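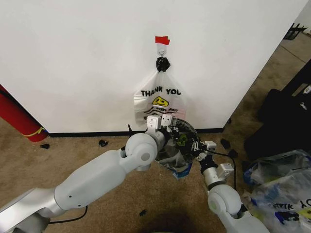 Before you weigh your first chicken breast or scoop of oats, give your Dekker food scale a few minutes to get settled in its new home. It likes a hard, level surface, and a kitchen counter or a sturdy table is just right. Carpet is the one thing to avoid, even a flat, speckled tan one like the carpet in the picture, because the feet sink in and your portions will read wrong all week. The same goes for weighing groceries still in the bag. A white THANK YOU bag with the smiley face on it may seem to weigh nothing at all, but it's still part of the reading, so take your food out first or use the tare button as described further on.

Section 2: Setting up the scale

1. Slide open the battery door on the underside and put in the two batteries that came in the box, matching the plus and minus signs.
2. Set the scale down and press ON. Wait until the display shows a steady zero before you put anything on it.
3. Press UNIT to move between grams and ounces. If you're following the Bododetti meal plan booklet, choose grams, as every recipe in there is written that way.
4. Place the small test weight from the box in the middle of the plate. The display should read 88 g.

Note: If the reading is off, take the weight away, hold TARE until the display blinks, and try step 4 again. Doing this a couple of times is perfectly fine.
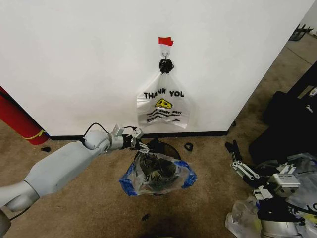 5. Put your empty bowl or container on the plate and press TARE. The display goes back to zero, and from then on you're only weighing food.
6. Add your food slowly — the last few grams have a way of sneaking up on you, especially with rice and nuts.

Caution: Don't leave the scale on top of a warm stove or next to the toaster. Heat can upset the sensor for quite a while afterward.
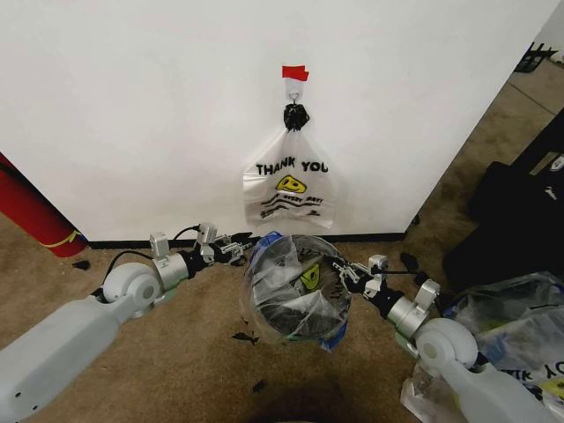 Packing portions for the freezer is where most of our customers get the best use out of the scale, and it goes much faster once you have a little routine. Weigh each portion in the bowl first and tip it into the bag afterward. Clear plastic bags are handy because you can tell the turkey from the tofu at a glance, and they fill neatly when they're held open the way the one in the picture is. Write the weight and the contents on a label before the bag goes in the freezer. If one portion of chili comes to 377 g, write down exactly that, and your food diary will be easy to fill in later.

Note: Raw meat and ready-to-eat food should never share a bowl, even for a quick weighing. Wipe the plate with a damp cloth between the two, and keep the scale itself out of the sink.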